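3.2 Where the work surface stands

I came to this part of the study thinking tables were the dull bit. My own interest was in how people share a room when they are all busy with something in their hands, and I had planned to write mostly about doorways and shelving. Then I spent my first week at Arkville watching folk shuffle sideways past one another, and the table took over my notebook (my co-author Toshiko Nagano will tell you it took over our lunches as well).

What bothered me was that the usual advice on shared workrooms treats a table as a patch of floor you can't walk on. You draw a rectangle, leave a walkway round it, and off you go. But people don't use the whole rectangle! They lean on the near end, park things on the far end, and quite often stand right beside it while getting on with a job that never touches it at all. We started calling this last habit "standing by", which isn't a very grand term, but it stuck, and Setsuko Hattori used it in her earlier notes from Birkela without either of us having mentioned it to her.
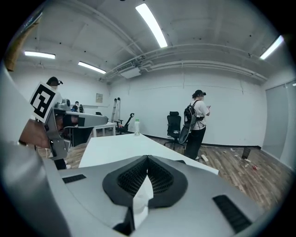 Figure 2. A long white table in a shared workroom, with people at work near it.

The long table is the piece of furniture I kept going back to, partly for its shape and partly for how it gets placed. Most of the rooms we visited had the table parallel to a wall, and people treated the two long sides very differently: one was for working, the other was for squeezing past. Put the table on a slant and I think that split gets weaker, as there is no longer an obvious back side. I also became fond of looking at what ends up on the far end. In Figure 2 it is a clear plastic bottle of water with a green cap, and to the right of the table there is somebody looking down at a thing in their hands, so you get a bit of parking and a bit of standing by in one go. I wouldn't hang a whole theory on one bottle, but it is the sort of small evidence I learnt to like.

We asked people at both sites what they would change. I had expected complaints about space, and we did get a few, but the commonest grumble was about height. Several people at Birkela said the tables were fine for sitting at and a nuisance for anything done on your feet, and one of them had been propping hers up on offcuts since March. Clearance came up far less than I had guessed. With 1000 mm between the table and the nearest desk people passed without turning their shoulders, and nobody we spoke to asked for more.

Length is a trickier matter. A table of almost 3000 mm gives you a proper far end, somewhere to put a drink or a coat out of harm's way, whereas on the shorter ones everything creeps into the working area by mid-morning. Toshiko thinks this is simply about reach, and she may well be right. I still suspect that walking the length of the table to fetch your drink is part of how people take a break, and we come back to that disagreement in Section 4.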